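Renovating for tenants who stay: a conversation with Hina Soomro

Published 5/15/23 in the Ridcombe Housing Association members' bulletin

Hina Soomro has managed the Association's bathroom renewal program since its approval by the board. The program covers 18 units in the Elby Court building, most of them occupied by the same households for many years. In April she met with the bulletin to discuss how the work is organized, what tenants have asked for and why the schedule was revised.

Ms. Soomro began with the matter raised most often at the winter members' meeting, namely whether tenants would be required to move out. They will not. "We looked at relocation and we set it aside," she said. "A household that leaves for a month has to change its bus route, its mail, sometimes its school run. The work on a single bathroom takes 12 working days when the trades are properly sequenced. We felt we owed it to people to plan around them."

During those days tenants have the use of a shared washroom on each floor. Ms. Soomro acknowledged that the arrangement is an inconvenience, particularly for households with small children, and said that the hours of noisy work had been limited accordingly. Drilling and tile removal do not begin before nine in the morning and stop for an hour at midday.

The discussion then turned to layout. The original bathrooms at Elby Court were fitted with vanity cupboards, many of which had swollen at the base from years of minor leaks. The Association proposed replacing them with simpler fixtures and leaving more of the floor clear.

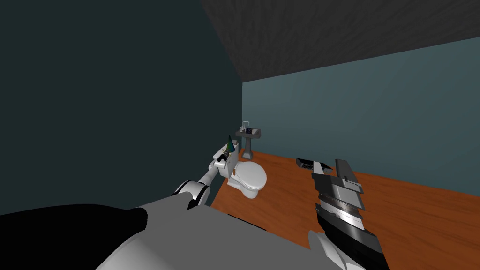

Hinata Sakamoto wrote to the bulletin that the loss of the cupboard would be felt more than the planners supposed, and asked where a family of four was meant to keep its towels and cleaning supplies. The letter also asked that any replacement storage be placed within reach of a person who cannot comfortably bend or climb.

Ms. Soomro said that the letter had been read in full at the next planning session and had changed the specification. "It was a fair point and we had not answered it," she said. "We had been thinking about plumbers getting at the pipes. The letter was about somebody getting at a towel." Each household will now be offered a tall cabinet in the hallway, outside the bathroom itself, with shelves that can be set at any height. Tenants who prefer to supply their own furniture may decline the cabinet and receive an allowance of 700 dollars in its place.

Asked whether the allowance was sufficient, Ms. Soomro replied that it matched what the Association would have paid for the cabinet and its installation. She added that receipts would not be required. "People know their own hallways," she said.

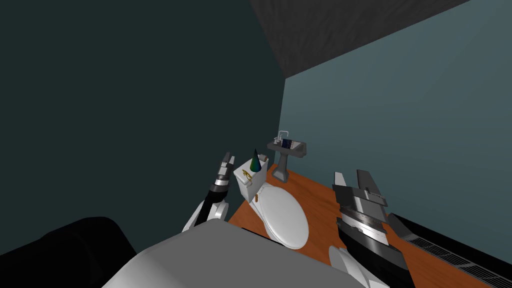

Cost was the next subject. The contract was awarded to Palacios, a local firm that had previously completed roof repairs for the Association, after three bids were received. Ms. Soomro declined to discuss the unsuccessful bids but said that price had not been the only consideration. Maintenance over the life of the fixtures was given considerable weight, and she spoke at some length in favour of plain choices. A grey pedestal sink against the far wall, with the toilet standing apart from it on an open floor, gives a mop somewhere to go and lets a tenant notice a drip early. Colour was treated as a separate question. Some members had asked for white walls throughout, while others favoured a dark teal on one side and a lighter blue-grey on the other, and the Association has agreed to let each household decide for itself.

The schedule was revised once, when a delivery of valves from Roron arrived in the wrong size and had to be returned. Ms. Soomro said that tenants on the second floor were notified in writing the same day and that no household was left without running water. Their new dates have been confirmed.

She was asked, finally, what she would do differently if the program were beginning again. She answered that she would have visited more homes before the first drawings were prepared. "We held meetings, and the meetings were good," she said. "But people will tell you things standing in their own doorway that they would never put their hand up to say. I had one tenant show me how she turns off the tap with her elbow. That went straight into the order for lever handles."

Members who wish to request a change to their start date should contact the Elby Court office in writing. Colour selection forms are available at the front desk and should be returned before work begins in the unit concerned.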